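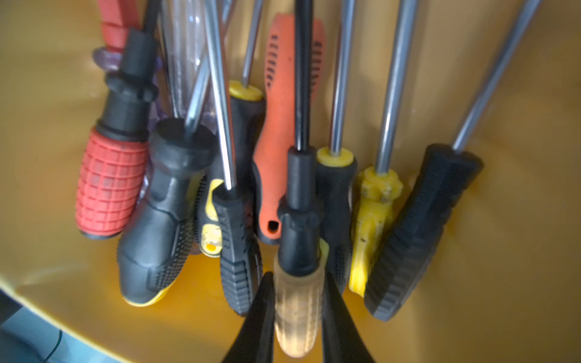 OK so, hi. Slide one is just my name and the title, skip it fast. Talk is "Thirteen screwdrivers and a planner that wouldn't sit still." Thank Veikko Räsänen for the slot, and remind people the Riihimäki folks have stickers by the door.

Start with the problem. Picking one tool out of a crowded tub sounds like a perception job, and I treated it like one for months. Segment the handles, fit an axis to each one, rank them, go. Our stack for that is called Golell (I lost the vote on the name) and it's pretty good at handles! Where it falls apart is the clear and see-through ones. Depth comes back full of holes, the axis fit grabs whatever is behind, and you get a very confident grasp on the neighbor.

What helped was letting the wrist view argue with the overhead view. The overhead one proposes, the wrist one gets a veto once the fingers are close. If they disagree on the handle axis by more than 2 degrees we back off and look again. Pause here, somebody always asks why 2. I tried a lot of numbers, that one annoyed me least.

Next slide, two arms over one tray.

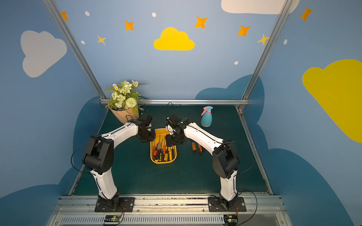 Do the arms share one planner? They share a single planner and a single clock, and each arm keeps its own controller underneath, so a late plan only means an arm holds its pose.

Go slow on this part, it's the bit people came for. The first version planned both arms as one big system every cycle. Beautiful on paper, and it took 200 milliseconds on a good day. Now we reserve space instead. An arm asks for a chunk of the volume over the tray, gets it for a short window, gives it back. Gisura is the piece that hands out the reservations, and we got it down to 30 milliseconds – show the plot, don't read the axes out loud.

Deadlock story. Both arms hold a chunk, both want the other's chunk, both wait forever very politely. I found this on a Thursday at lunch and blamed the network until it got dark. Fix was a random backoff, same trick everybody's Ethernet used way back when.

Logging! Please log the rejected grasps too. We kept 3000 of them in Lalletlow, our replay tool, and every change to the veto gets run against that pile before it goes near hardware. Demo the replay if the projector behaves, otherwise jump to the screenshots.

Last slide is open problems. Tangled shafts (pull one and its friend comes along), and picking up slip early enough to do something about it. Ask if anyone has a decent slip detector that runs on the motor current alone. Leave time for questions, and drink some water first.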